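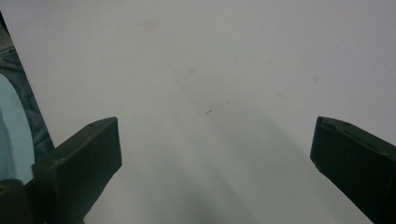
Paper and Its Makers: notes for session 2
Flidville Evening Classes, September 2018

Welcome back, everyone, and thank you for all the lovely questions last time (I have tried to answer a few of them as we go along).

This week we stay with rag paper. The mill at Clenivby was working by 1716, and like most mills of its day it lived on old linen, which was sorted, cut up, left to soften and then beaten to a pulp. The vatman dipped his mould, gave it a shake to settle the fibres, and passed it to the coucher, who turned the sheet out on to felt. It sounds gentle, but it was cold, heavy work!

Do hold your own samples up to a window at home and look for the chain lines and the watermark. A magnifying glass helps, if you have one.

Reading: the Hevonum booklet, up to page 32. We come to sizing and gelatine in October, so please hang on to your samples until then.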